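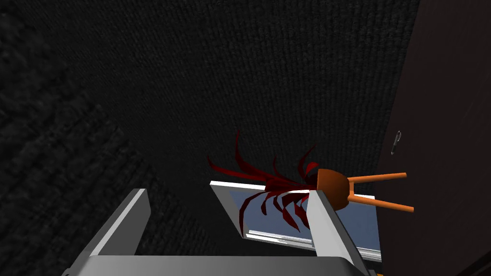

White-bordered panel between or just beyond two grey gripper fingers (render)

Gratomen – Pititbridge (2LP, Black Vinyl)

Posted 24/03/2023 by Woo-jin Pyo

Pititbridge is the third studio album by instrumental group Gratomen, issued on double vinyl by Kang. The group's first two records were made live in one room with few overdubs. For this one the rhythm section was recorded first, to tape, and the guitars, harmonium and brass were added over the following winter. The mix keeps the drums narrow and low, with the brass placed wide on either side.

The record takes its name from the village where most of the overdubs were done, in a former grain store with a hard floor and a long natural echo. No artificial reverb was used on the brass parts. On "Sluice" and "Lower Meadow" the room can be heard for several seconds after the last note, and both fades have been left at full length on the vinyl cut. The digital version shortens them.

Compared with the earlier albums the tempos are slower and the arrangements have more gaps in them. "Weighbridge" runs on a single bass figure for its whole length. "Tally" is the nearest thing to the older style, with both guitars playing the same line slightly out of step. Side D is given over to one piece, "Carrier", which began as a live improvisation and was later written out in full for the studio.

Track listing

Side A
Weighbridge
Sluice
Short Notice

Side B
Tally
The Dry Side
Lower Meadow

Side C
Harm. No. 2
Eight Gates
Plain Loaf

Side D
Carrier

Format and pressing

Format: 2 x 12" LP, 33 rpm
Vinyl: black, standard weight
Sleeve: gatefold, matt finish, printed on uncoated board
Inner sleeves: plain white, poly-lined
Insert: folded sheet with recording notes and full credits
Download: code included, WAV or MP3
Catalogue no.: KANG 128
Label: Kang
Edition: 3140 copies, not numbered

The album was cut from the high-resolution mixes with a separate master for vinyl. Levels are moderate. Sides A and B are of similar length; side C is the shortest and is cut slightly louder than the others, so a small change in volume between discs is normal. Side D has a wide run-out area. Auto-return turntables should handle it without trouble, but a deck with an early trip point may lift before the final chord has died away. If that happens, switch the auto-return off for this side.

Test pressings were checked on two decks, one with an elliptical stylus and one with a conical. Some light surface noise is audible at the start of side B on both. It sits in the lead-in and stops before the music begins. We do not treat it as a fault for the purposes of returns.

Plurnero edition

200 copies of the pressing come with an extra seven-inch single containing two pieces left off the album, "Plurnero" and "Plurnero (Brass Only)". The single plays at 45 rpm and has a large centre hole; an adaptor is not supplied. The LPs in this edition are the same as in the standard one. The seven-inch is not sold separately and its two tracks are not part of the download. Limit of one per customer.

Packing and dispatch

Discs are shipped outside the gatefold, in their inner sleeves, to avoid seam splits. The outer shrink-wrap is therefore opened before posting. If you would like your copy left sealed, write "sealed" in the order notes. We cannot replace a sealed copy for split seams.

Orders containing other items are held until everything is in stock. Order separately if you want this title sent first. Copies with a bumped corner are sold at a lower price when we have them and are listed under Seconds. Playback on these is not affected.

Returns are accepted for pressing faults such as skips, off-centre holes or severe warping. Please state the side and track, and the type of stylus used.

Stock
Standard 2LP: in stock
Plurnero edition: sold out, waiting list closed
CD: expected May

Last updated: May 2023

Related items
Gratomen – Second Ledger (LP, repress)
Gratomen – Live at the Corn Hall (cassette)
Kang label sampler (CD)
Poly-lined inner sleeves, 12", white
45 rpm adaptor, aluminium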